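The old kitchen table left on a Tuesday, and for most of a week I worked off an ironing board. I'm only half joking. I had it set to the lowest notch and it held a laptop fine. But I do a lot of drawing by hand before anything goes near a screen, and you can't draw on an ironing board.

So I finally bought a proper worktop. I had been looking at one in pale wood since July, and I kept putting it off because of the price and because I wasn't sure it would go around the corner on the stairs. It did, with my brother-in-law at the bottom end and a blanket over the banister.

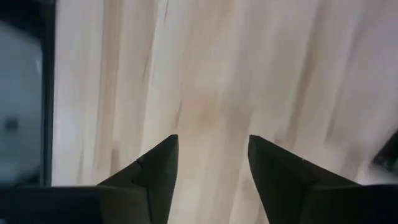
By Kartini Govindasamy
Posted Fri 9 February
Filed under: workroom, furniture

The top is butcher block, long strips of light wood glued side by side. The color isn't even. Some strips are closer to cream and some have a bit of orange in them. The shop, Manthorpe, had a darker one on the floor next to it for the same money, and I went back and forth for two visits. I picked the light one for a simple reason: I lose pencils. On my old table, which was stained almost brown, a dark pencil could lie in front of me for an hour while I looked for it in the drawer.

I paid 900 for the top and the legs together. Delivery was extra. Aiman Purba, who had the desk across from mine at Verkport, told me I could have bought a slab from the lumber yard and finished it myself for half of that. He is probably right. I would also still be sanding it.

Finishing was the one job I did do myself. The top came bare, so I gave it two coats of oil with an old T-shirt and left it overnight after each one. The instructions said to wait longer between coats. I didn't, and so far I can't see that it made any difference, but ask me again in the summer. The room smelled for three days. If you do this in winter, do it on a day when you can stand to have the window open.

A few things I've learned about working on bare wood. Soft pencil goes right through thin paper and leaves a dent, so I put a cutting mat down for anything with pressure. Graphite smudges come off with a white eraser if you get to them the same day. A coffee ring does not. I already have one near the back, and I've decided to leave it alone.

The pencils themselves are nothing special. I use an ordinary yellow-orange one for rough layouts and a dark one for the lines I mean to keep, and I seldom put either of them away. They end up crossed on the wood wherever I stopped. On the light top I can find both of them without moving anything.
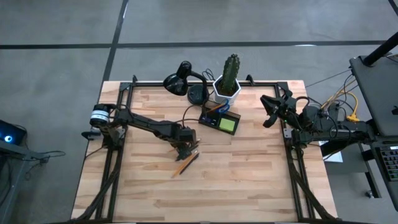
What I still need to sort out

The lamp is the main thing. My old Mamar clamp lamp doesn't open wide enough for the new top, so I've been drawing by one with a heavy base, and my hand throws a shadow over whatever I'm working on. I may try moving it around.

The height is also a little off. The legs adjust, but I set them for standing and then found that I sit most of the day. Dropping all four will take another person, and I've used up my favors with the stairs.

I'll post again after the next coat of oil.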